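Furkham Bakery, fryer and raised dough area
Walk-round checklist with comments
Aug 31, 2018
Checked by: Raíssa Batista
Present: Kwame Wumbei (night shift)

1. Fryer thermostat against probe
Pass, just. I was told it "always reads true". It read four degrees under. Recalibrate before I am told that again.

2. Oil condition and change log
Fail. The log has an oil change signed for every night in August in the same pen and, I would say, at the same sitting. The oil did not look like oil changed last night. Kwame to start a fresh sheet.

3. Fryer lid and fire blanket within reach
Lid yes. Blanket is behind the flour bins. Move it.

4. Proving cabinet
Pass. Door seal replaced since the last visit. Invoice 2864 seen.

5. Allergen labels on fillings and glazes
Fail. Hazelnut and plain chocolate tubs share a scoop. Silvana Andrade says the scoop is washed in between. There was no second scoop and no wet one, so I have my doubts.

6. Date labels in the cold room
Part pass. Custard batch 2803 dated properly. Two trays of cake doughnuts with no label at all, thrown out while I stood there.

7. Extraction hood filters
Pass. Cleaner than I expected, though they did know I was coming.

8. Floor by the glazing table
Sticky. "Mopped hourly" is on the wall chart. Which hour?

9. Cloths, sleeves and oven gloves
Pass for the gloves. Cloths are still being kept in an apron pocket. 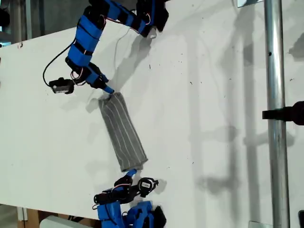
10. Hand basin
Hot water, soap and towels all there. A piping bag was soaking in it. Hand basins are for hands.

11. First aid box
Burn dressings: one, out of date. Plasters: 21, blue, fine.

12. Staff training cards
Vanderleia Falcão's is missing. It is said to be at the Uvidstead shop. I will believe it when it is sent over.

Items 2, 5 and 12 to be put right before the next visit. Item 3 today.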